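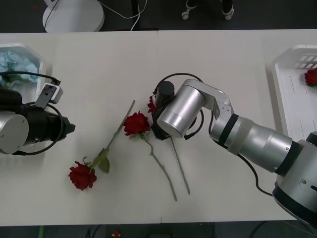 Fig. 1. Three long-stemmed red roses on the worktable, with a white basket at each end.

Unit 3: Handling and Arranging Single Stems
Nerinham Evening Program, Floral Display
Handout revised 28 March 2026

3.1 Scope

This unit covers the single-stem rose: how to lay it out, how to inspect it and how to place it in a narrow vase or a shallow tray. Bunched and wired work is covered in Unit 4. Everything below applies to artificial stems unless fresh material is named. Students who missed the February session on color should read Unit 2 first, as the terms bloom line and stem line are used here without further definition.

3.2 Terms

Head: the bloom together with the sepals directly beneath it.
Collar: the length of stem between the head and the first leaf.
Foot: the cut or molded end of the stem.
Lay: the direction a stem takes when it rests on a flat surface without support.

The lay of a stem should be checked before any bending is done. An artificial stem with a wire core keeps the curve it had in storage, and two stems from the same box can differ. Roll the stem a quarter turn at a time and note the position in which it rests without rocking.

3.3 Layout on the table

Work on a plain, light surface. Green stems and red heads are easy to judge against white, and a dropped leaf is found quickly. Keep containers at the ends of the table and leave the middle for the stems.

Lay the stems out singly. Heads may come close together, but they should not be stacked, and no stem should lie under the head of another. Lift each rose by the stem, just below the collar. Lifting by the head loosens the petals from the cup, and lifting by the foot lets the head swing into its neighbor.

A parallel layout is the usual choice for stems going into a tray. A loose layout, with the stems at differing angles, is better for comparing heads. Either is acceptable in the practical test.

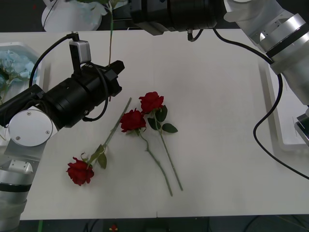 One reader of the February draft, Flikside, objected that stems laid loosely are slower to pick up and that the parallel layout should be compulsory. The objection holds for large orders. For small groups the difference is minor, and the loose layout has been kept as an option.

3.4 Inspection

Check each stem in this order: head, collar, leaves, foot. Petals should be crisp at the rim and evenly layered. Flattened petals can be opened by hand, working from the outer layer inward. Leaves are turned so that the upper face shows. A leaf that points back along the stem is bent outward at the stalk – never at the blade, where the crease will show.

Matte stems mark less than glossy ones. Clean both with a dry brush. Fresh roses are handled differently: strip the leaves that would stand below the water line and recut the foot at a slant.

3.5 Placement

For a single narrow vase, the visible stem should be almost 2 times the height of the vase. Set the tallest stem first and turn its head slightly away from the viewer. The second head sits lower and faces forward. The third fills the open side, with its largest leaf turned outward.

For a tray, place the feet together and spread the heads. The stem lines may converge but should not cross.

3.6 Storage

Return stems to a lined box, heads at alternate ends – the Romidex flat box is the one kept in the supply room. Record the color, the length and any loose leaves on the lid card.

Reading for Unit 4: course folder, section 9, on wire gauges and tape. Bring flat-nosed pliers.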